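How to claim mileage for an electric pool car

Set aside ten minutes before you hand the keys back. You need the odometer reading, the charging receipt and your Clerkine login. 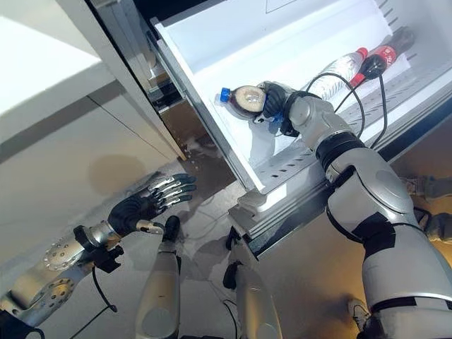
Drinks drawer, bottles on their sides

Open Clerkine and pick New journey. Enter the start and end readings in miles, with no decimals. If you charged at a Besau point, add the six-digit session code from the receipt – the app fills in the cost.
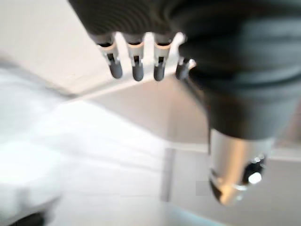 Orsolya Dudás writes that her code was refused until she left out the space in the middle, and asks if the page could mention it. Type the code without spaces.

Home charging is claimed under Other energy. Put in the units used and attach your meter photo.

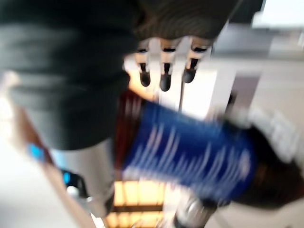
Journeys under 2 miles can be grouped on one line, as long as they fall in the same month. May claims close at 6 pm on the last day.

Check the total and press Send. Claims over £35 go to your line manager first.

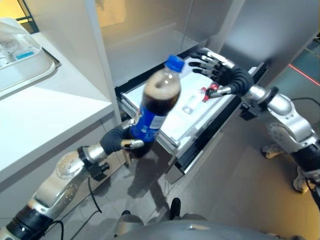 Shearer Fleet and Travel Team
Questions about a refused claim: extension 637. Have the car's registration to hand.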